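Shop > Bedroom > Sheets > Cherry Print Fitted Sheet

Cherry Print Fitted Sheet by Povura

Last updated: Tuesday, July 30, 2019

Small red cherries, green stems, pale background. If you wanted a sheet in tasteful oatmeal, we sell 11 of those and they are all one click away. The cherry print is for people who plan to look at their bed now and then.

The cherries are tiny and the repeat is even, so the bed looks cheerful instead of like a fruit stand. It gets along with stripes better than it has any right to.

We also know what beds are for – holding clothes until somebody decides to put them away. Dark laundry shows up nicely against the print, which makes sorting easier and excuses harder.

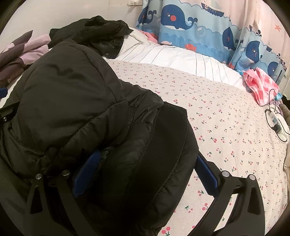
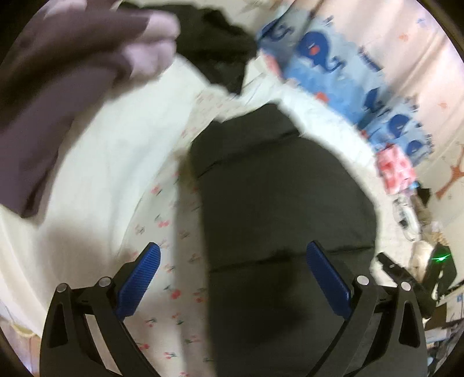

Elastic runs all the way around the hem, and the corners are deep enough for a mattress of 10 inches plus a thin topper. Thicker than that and you will be wrestling it at midnight. Order the deep version, item 337, and save your fingernails.

Wash warm with like colors and tumble dry low. Suha Hattar in our returns department asks that you wash it once before deciding the fabric is too crisp. She has had this conversation before.

Folding instructions are not included. We have tried, and it ends up as a ball – put the ball at the back of the closet and shut the door.

Sold singly. Matching pillowcases come in June. Returns accepted within 24 days, unwashed, in the original bag.

Related items
Nanitz Striped Duvet Cover
Clukov Over-Door Coat Hooks
Seneviratne Cotton Pillowcase
Povura Mattress Topper, Thin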